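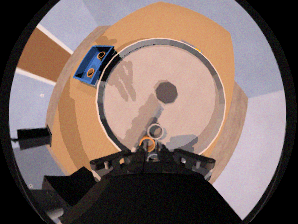
A simulated ring-sorting job. The gripper is at an orange ring, a grey ring lies next to it on the plate, and two more orange rings are in the blue box.

When a robot drops something
Machines Explained, ages 9 to 12
Written by Korkor Issahaku. Checked by Kobina Agbenyega.
Last updated 16/06/2025

A robot that moves objects has to do two jobs. It has to take hold of an object, and it has to know whether it is holding it. The second job is harder than it sounds. This page is about a fault that happened when a robot program got the second job wrong.

The program was called Tosska. It was written at the Rutow workshop in Pirkby to pick up small rings and put them in a box. It was tested on a computer first. A computer test of this kind is called a simulation.

What is a simulation?

A simulation is a set of sums that a computer does over and over again. The sums work out where each object is, how fast it is moving and what it is touching. The computer then draws a picture from the answers. If a drawn ring falls off a drawn table, no real ring is lost and no real floor is marked.

Engineers use simulations to find faults early. A real arm can pinch a hand or break its own parts. A simulated arm can do neither. It can also be run at night, with no person in the building, and it can be started again from the beginning as often as needed.

The job

The rings start on a round plate. The box is beside the plate. The robot program must do the following, in this order.

Find a ring.
Move the gripper over the ring.
Lower the gripper and close the fingers.
Lift.
Move to the box.
Open the fingers.
Go back and look for the next ring.

Only orange rings belong in the box. Grey rings must stay on the plate. Each full trip, from finding a ring to letting it go, is called a cycle.

How the gripper holds a ring

The gripper has fingers, and a motor moves them. When the fingers press on a ring, there is friction between the finger and the ring. Friction is the force that stops one surface sliding over another. It is the reason your shoes hold on a dry pavement and slide on ice.

The harder the fingers press, the more friction there is. If they press too lightly, the ring slips out. If they press too hard, a soft or thin object may be crushed or may shoot out sideways, as a wet bar of soap does when you squeeze it. The correct amount of pressing lies between these two.

Where the fingers press is important as well. If they close on the middle of the ring from both sides, the forces are balanced. If they close near one edge, the ring can turn or tip as it is lifted. Engineers call this an off-centre grip.

What went wrong

In May the program was left to run for 3,000 cycles. At the end it wrote a report. The report said that every cycle had been completed and that no faults had been found.

The report was wrong. Korkor Issahaku looked at the positions of the rings, which the simulation stores separately from the report. In 684 of the cycles, the ring the program had gone to fetch had not reached the box. Some of these rings were still on the plate. Others had been lifted and had fallen before the gripper got to the box.

In all of these cycles, the arm had travelled to the box and opened its fingers as usual. There was nothing between the fingers. The program had then counted one more ring as delivered.

Why the program did not notice

To find the cause, the workshop read through the program line by line. They found that Tosska decided whether it was holding a ring by asking a single question: have the fingers been told to close?

If the answer was yes, the program carried on as if it had a ring.

This is a poor question. Telling the fingers to close is an instruction. Holding a ring is a result. The two often go together, but one can happen without the other. You can shut your hand to catch a ball and still miss the ball.

A fault of this type is called a silent failure. A loud failure is one that can be noticed easily: the machine stops, a lamp flashes or an error message appears. In a silent failure the machine carries on and says that all is well. Silent failures are often found late. By the time they are found, they may have happened many times.

Why the rings were dropped

There were two faults, and it is useful to keep them apart. The first was that rings were being dropped. The second was that the drops were not noticed. The section above explains the second fault. The first had a different cause.

When two rings are close together, the gripper has less space. One finger may have to come down in the gap between them. Tosska worked out the middle of a ring from a picture. If another ring was very near, it sometimes treated the two as one wide shape and aimed for the middle of that shape. The middle of the wide shape was not the middle of either ring, so the grip was off-centre.

An off-centre grip did not always fail. The ring could stay in place during a slow lift and then slide out when the arm sped up on its way to the box. This is why some rings were found a long way from the place where they had been picked up.

Shadows made the aim worse. In a simulation, shadows are drawn in the same way as everything else, and a program that looks at the picture has to deal with them. A grey ring in grey shading has a weak outline. When the outline is weak, the program may put the edge of the ring in the wrong place.

What was changed

The workshop made the changes one at a time and ran the test again after each. If several changes are made together, it is difficult to know which of them had an effect.

Change one: check the finger gap. When the fingers close on a ring, the ring stops them before they meet. If the fingers close all the way, there is no ring. The program now measures the gap after closing. If the gap is too small, it opens the fingers and tries again.

Change two: check again at the box. A ring can be lost on the way, so one check is not enough. The gap is now measured a second time just before the fingers open.

Change three: look at colour before shape. The program now finds the orange parts of the picture first and works out the middle of each ring from those parts alone. A grey neighbour no longer pulls the aim to one side.

Change four: stop after repeated misses. If the program misses the same ring 2 times in a row, it stops and writes a message saying which ring it was trying to lift. The failure is now a loud one.

After the last change the long test was run again. The rings' stored positions and the report were compared, and they agreed. The program still missed a ring in 31 cycles. Each miss was written in the report, and the workshop counted this as a pass. A gripper that never misses was not what the test asked for. The test asked for a report that could be trusted.

Why this is a safety matter

A small ring that falls on a plate does no harm. The same program might later be used with a real arm and a heavier load. If a real robot drops a metal part and does not know it, the part may lie where a person walks, or it may jam another machine. A person who has been told that the job is finished may reach in to take something out while the arm is still going to move.

For this reason there are rules for anyone working near a real robot arm.

Stay outside the marked area while the arm has power.
Do not reach in to pick up a dropped object, even if the arm is still. A still arm may be waiting for its next instruction.
Know where the stop button is before the arm is switched on.
Tell the adult in charge if something has fallen, and say where it fell.

The same rules apply to the small arms used in schools. At Annan, the teaching arm in the workshop is slow and light, and its users are still asked to follow all four.

Try it yourself

You need a partner, a scarf, a bowl, a pair of kitchen tongs and a few curtain rings or large buttons.

Put the rings on a table and the bowl beside them. Tie the scarf over your eyes. Your partner guides your hand to a ring and then lets go. Close the tongs, move to the bowl and open them. Say "delivered" each time. Your partner writes down each time you say it.

Take off the scarf and compare your partner's list with the rings in the bowl. If the numbers differ, you have had a silent failure.

Now do it again. This time, before you speak, feel with one finger of your other hand whether there is a ring in the tongs. Your finger is doing the work of the gap check.

Words used on this page

Cycle: one complete trip, from finding an object to letting it go.
Friction: the force that resists sliding between two surfaces.
Gripper: the part of a robot that holds things.
Off-centre grip: a hold that is not on the middle of the object.
Silent failure: a fault that happens without any warning.
Simulation: a computer model of something, used for testing.

Next page: How a robot measures distance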